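1/ I pack fruit trays for offices at Elliner. Since June we've had robot arms on part of the bench, and people keep asking me what that's like, so I'll put it in one thread.

2/ The work before: you stand at a bench, you have a sheet, you fill the tray. Bananas, oranges, apples, whatever the client ordered. A steady packer did 60 trays on a shift. 34 of us worked there at the busiest point.

3/ The arms came from a firm called Prasto. They went in at the Plestberg site first and then at ours. We were told in a morning meeting and the first one was running by the time I came back from leave.

4/ What it does is the single pieces. It picks up an orange and puts it in the tray. Then the next one. It's slower than I am on a good day and the same speed at four in the afternoon, when I'm a lot worse.

5/ What it doesn't do is decide. Soft ones, split ones, a banana that will be brown by the time it reaches reception – that's still us. So my job has moved from filling to checking. I look at far more fruit than I used to and touch much less of it.

6/ My wrists are better. I'll say that plainly. I used to strap the right one every night and I've stopped.

7/ My head is more tired. Packing you could do while talking. Checking you can't, or you miss things. The bench is quieter now and I do miss the chat.

8/ On jobs: no one was sacked at ours. Five people left and weren't replaced. Management calls that natural turnover. The rest of us noticed there was no advert up.

9/ On pay: same rate. We've asked for the checking work to be graded higher, as it is on the Goicoechea contract, where the checkers have their own line on the rota. No answer yet. If you're about to get arms at your place, ask this before they're bolted down.

10/ On training: one afternoon. How to stop it, how to start it, who to ring. I'd have liked a second afternoon once we'd had a week with it and knew what to ask.

11/ Oranges and the tray bench:

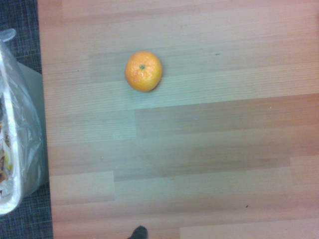
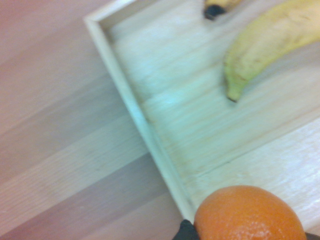
12/ Big orders are where it has changed most. For 500 trays we used to get agency people in for the night. Now the arms start early and the regulars come in at the normal time. Good for my sleep, less good for the agency lot, some of whom I'd known for years.

13/ Happy to answer questions from other packers. I can't help with prices or how it's programmed, I don't know either.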